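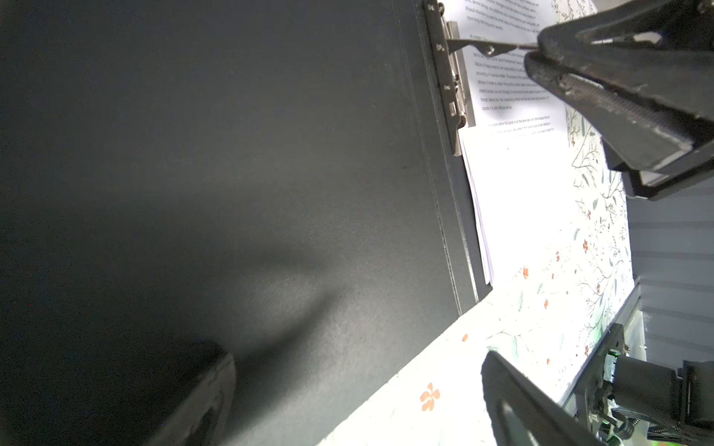

Dropping demonstrations made the paper policy better

I've been meaning to write up the clipboard work since March, and the numbers have finally stopped moving, so here goes. Short version: we had 2877 teleoperated demonstrations of a two-arm paper handling task. A policy trained on a chosen 2000 of them does better than a policy trained on the whole lot, with the same network, the same number of training steps and the same settings everywhere else.

Some background for people who haven't read the earlier posts. The task is to get sheets of paper under the clip of a clipboard and out again. One arm has to deal with the clip lever while the other handles the paper. The lever has a stiff spring and the paper has no stiffness to speak of, which makes it an annoying pair. Push the lever slightly off center and the whole board turns. Pinch the paper slightly too deep and you get a fold that the next attempt has to live with.

All the training is plain imitation learning. The policy sees the wrist views and a fixed view, plus joint positions, and it puts out a short chunk of future actions for both arms. There's nothing new in the network and I don't want to pretend otherwise. The part we changed is which demonstrations go in.

How we picked them

Our first idea was to score by duration. Fast demonstrations are good, slow ones are bad. Conceição Vieira tried this over a couple of evenings and it made things worse. When she went through the episodes it had thrown out, many were slow for a good reason: the operator had missed the lever, backed off and come in again. The policy needs those. Take them away and it has no idea what to do after a miss, so it keeps pressing on the table next to the clip.

The second idea is the one we kept. We look at each moment where a gripper closes and ask how well the action right before it could be predicted from other episodes that looked similar at that point. If two operators see nearly the same thing and do very different things, at least one of those episodes is going to pull the policy toward an average that doesn't work. With a clip lever the average is usually a spot between the two good places to push.

So in practice:

1. Cut every episode at gripper open and close events.
2. Embed the wrist view just before each event.
3. Find the nearest neighbors from other episodes.
4. Compare the action chunks that follow, and give the episode a disagreement score.
5. Sort by the worst score in each episode and keep the lowest 2000.

Step 5 matters more than I expected. We first used the mean score, and an episode with one strange grasp and a lot of boring ones would slip through. The worst score catches it.

Sérgio Bastos wrote the scoring as a pass in Skestier, our episode browser, so you can click on a score and watch both episodes side by side. I'd recommend something like this to anyone trying the same thing. A good part of the disagreement was not operator style at all. In one batch the clocks of the two arms had drifted apart, and the left gripper was closing a little before the frame that was supposed to show why. We would have trained on that forever.

What we measured

Each policy got 50 trials on the rig in Stetbridge, with the start positions taken from the same list. A trial counted only if the paper ended up held by the clip and the board was still on the table. Whoever ran the trials did not know which checkpoint was loaded. The order was shuffled between policies so that a tired gripper pad or a change in the light through the day would hit all of them.

The 2000 episode policy came out ahead of the full set policy, and the gap was wide enough that I believe it. A random 2000 came out behind the full set, as you'd expect. Most of the difference was in the lever phase. The full set policy hesitated there: it came down near the lever, hovered and slid sideways. The filtered one picked a place and pushed.

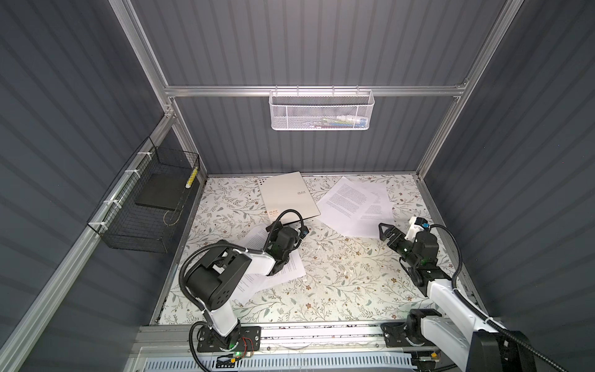

Two arms over the leaf-patterned mat, with printed sheets between them.

Where it doesn't help

Separating sheets is no better than before. When pages overlap, both policies often pick up more than one, and the filtered policy may be slightly more confident about doing it. I think the cause is simple enough. The wrist view before a good pinch and before a bad pinch look the same to the embedding, so the score has nothing to work with. A force signal would probably help, but our grippers don't report one that I trust.

Creased paper is the other weak spot. Operators had all sorts of ways to deal with a folded sheet — flatten it, drag it, pick it up by the fold — and the filter treats all that variety as disagreement. It removed a lot of creased paper episodes that were fine. The success rate on clean sheets went up and the rate on creased ones went down a little. If your task has several valid ways to do the hard part, be careful with this.

I'd also like to know how much depends on the model. A policy that can represent several modes properly shouldn't suffer as much from operators who disagree. Ours is supposed to be able to, and it still gained from the filter. Conceição thinks the gain will shrink with more data. I think it will shrink with a better image encoder. We have a small bet on it.

Cost

Scoring the full set runs overnight on one machine, mostly because of the embedding step. Retraining takes longer than that. Collecting another batch of demonstrations would have taken us weeks, so I'm happy with the trade.

Next

We're going to keep the per-event scores and use them as sampling weights, so that a good episode with one odd grasp loses only that part. Sérgio has this half working. After that the group at Henriques wants to try the scoring on their cable data, which was collected by more operators than ours and should be messier. The people at Imley asked for the code too. It needs a cleanup first, because the path to my home directory is in there in 2 places.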